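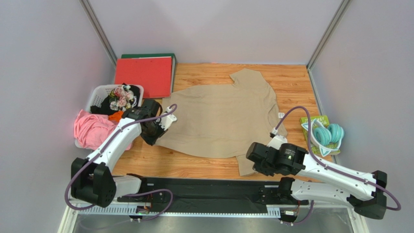

Figure 6. Short-sleeved T-shirt spread out on a wooden surface.

6.2 Preparing garments for the Kilus steam press

These instructions apply to the Kilus press as supplied to staff laundries at Gusbridge and Skakberg. Operators must have read section 2 before switching on the appliance.

1. Check the care label. Do not press any item marked with a crossed-out iron.
2. Empty all pockets and fasten any zips.
3. Lay the garment flat and smooth out the larger creases by hand, working from the collar to the hem.
4. Fill the tank to the upper line with clean water. Do not add scent or starch.
5. Set the dial to the fabric type and wait for the green lamp.
6. Lower the plate and hold it closed for 11 seconds. Thick cotton may need a second pressing.
7. Raise the plate fully before moving the garment.

CAUTION: The plate remains hot after the appliance is switched off. Keep hands clear of the hinge.

Note: Printed designs must be pressed from the reverse side — never directly.

Faults should be reported to Gemma Palumbo, Laundry Services, extension 410.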